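9 Mar 2025, Kanport bench

Really pleased with today! The new approach policy (Dustetero branch, wrist view only) went in with the lighting turned right down, and it grasped the block in 36 trials out of 36 at the slow speed. Last week's version lost its way as soon as the block was tilted.

What changed: we trimmed the last 5 cm of the approach into shorter steps and let the policy re-plan at each one. That's it. I'd expected we'd need a whole new set of demos, so this is a lovely surprise.

At full speed it's less tidy, 11 misses, nearly all with the fingers arriving too far left of centre. Could be lag, could be the Bouazza calibration drifting again. Will redo the calibration first, then repeat with three start heights. Keep the colour settings as they are until then, please!

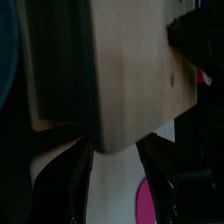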